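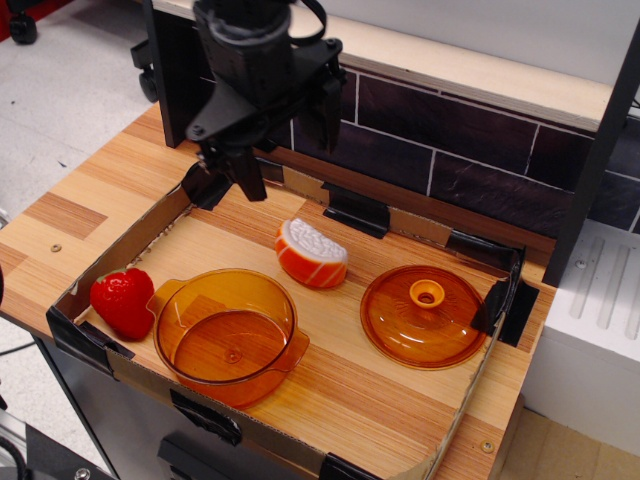
The gripper over the tray, with strawberry, salmon sushi, glass pot and lid.

In defense of the boring robot club

Every July somebody on the school board asks me why our students don't build robots that fight. The schools across the river at Wivbridge have robots that fight. They have a smoke machine. We have a cardboard tray held together with black tape, and a fake strawberry.

I coach the Rellar club, and what we do is pick things up and put them down. The task this term is to get the strawberry into the pot and the lid onto the pot. The sushi is there to get in the way. Parents come to the open evening, watch for a minute or two and ask when it starts.

I think they should stay longer. Emese Kocsis, who is fifteen, has logged 142 attempts at the lid alone. She writes down each miss and what she changed afterward, in handwriting I can't read. Her partner favors changing 7 things at once and hoping. They argue about this a lot, and I have stopped stepping in, as it's the best science class in the building.

My colleague Imre Fekete says a club needs a crowd, and that a crowd needs something to fall over. He has a point – his fighting robots drew 36 kids at sign-up, and we could all share one pizza. But his matches end in two minutes, and then everyone spends a week waiting for parts. Ours can fail all afternoon on the same strawberry.

The board wants us to enter the Hirkodari league next year, where they score you on speed. Fine, we'll go. We will be slow, and I'd still like the money for a second arm before anyone buys us a smoke machine.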